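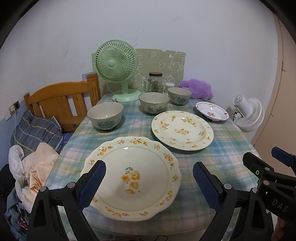 Fingers open at the rim of the scalloped plate.

Print this story | E-mail this story

The Pause
By Keegan Gill
April 27, 2019

The task sheet from Kotinari ran to two pages. The machine was to take a plate by the rim, lift it, set it on another plate, and then do the same with the bowls. The table would be covered with a cloth. The cloth could have any pattern. The judges would not say in advance where the fan would stand, or whether it would be switched on.

The McAlister High robotics club had one arm, which stayed in the shop behind a locked gate. The arm was to be taught by example. A person held a gripper of the same shape as the one on the arm, did the job by hand, and the recording went into a program called Driko, which found whatever was common to all the recordings and made the arm do it.

I was the person. I had been picked because I had steady hands and no car, so I could be relied on to stay until the late bus.

Renata ran Driko. She kept a log in pencil. Every recording got a line: start position of the plate, start position of the fingers, result. The result was P for a pass, F for a drop or a slip, and X if I had talked. Talking made my wrist move. She had measured it.

"You pulled left," she would say.

"By how much?"

She would tell me, in millimeters, and I would go again.

The rim grasp was the hard part. One finger had to pass beneath the edge and the other had to come down over it. If the lower finger came in too high, it pushed the plate back across the table. If it came in too low, it caught the cloth, and the cloth brought everything else along. The pads helped, but they had to meet the glaze flat. A wrist that was off by a few degrees put the whole load on one corner of the pad, and the plate would turn as it rose.

By the second week we had some 80 recordings. Renata threw out the bad ones and kept 59. She trained Driko on them overnight and we took the result down to the shop in the morning, before first period.

The arm picked up the plain plate. It picked up the scalloped one. It went to the small saucer, opened its fingers, moved to within a thumb's width of the rim, and stopped.

Renata had her hand on the stop button. She did not press it.

The arm waited. Then it went forward, took the saucer, and set it down where it belonged.

"What was that?" I said.

She wrote it down. She ran it again. It did the same thing, in the same place, for the same length of time.

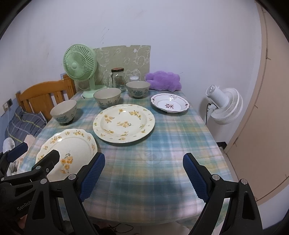

Renata's first theory was the lighting. A glossy surface can fool a camera, and a camera that can't find an edge will sometimes make an arm wait until it does. We had set the table up the same way for every session, with the bowls running on a diagonal from the left side toward the back, and the saucer far over to the right, close to the side of the table. It had a dark wavy edge and a shiny patch that caught the light. She hung a sheet over the window. The arm waited all the same. She moved the saucer to the middle, where the cloth was clear. The arm went to the middle and waited there.

Her second theory was the program. She trained it again from nothing. The pause came back, slightly longer.

Her third theory she didn't tell me. She took the log home and came back with a graph on a sheet of quad paper, with finger speed up the side and time along the bottom. All the recordings with the saucer were drawn on top of one another in pencil. In every one of them the line fell to zero just short of the rim, ran flat, and climbed again.

"This is you," she said.

I looked at it for a while. I said I didn't remember stopping.

"In every one."

"Not with the plates?"

She turned the sheet over. The plates were on the back. Those lines came down in a smooth curve and never touched zero.

The saucer had come from my grandmother's house. So had the rest, but the plates and bowls were the everyday ones and I had eaten off them for years. The saucer had lived behind glass. As a child I had been allowed to touch it if I asked first, and if I waited for her to say yes. I hadn't brought this up with the club. It had not seemed like a parameter.

"We can cut it out," Renata said. "I trim the flat part and join the ends. It would take me an evening."

"What does it cost us?"

She had already worked it out. At the regional in Sollell each run was timed, and a team lost points for every second over. With the pause we would finish at 31 in her table of likely scores. Without it we would be a few places higher.

"Does it drop the saucer, with the pause in?" I asked.

"No."

"Does it drop it with the pause out?"

She said she would have to test that. She tested it the next afternoon. I was not there. I had an orthodontist's appointment in town, and by the time I got back the gate was locked and the log was on the bench, turned face down, with the pencil on top of it.

I turned it over. There was a column of P's, then an F, then more P's. Under them she had put the file name of the version she was sending to Kotinari, and the length of the run to the hundredth of a second.

I knew the numbers well enough by then. It was the longer one.

Print this story | E-mail this story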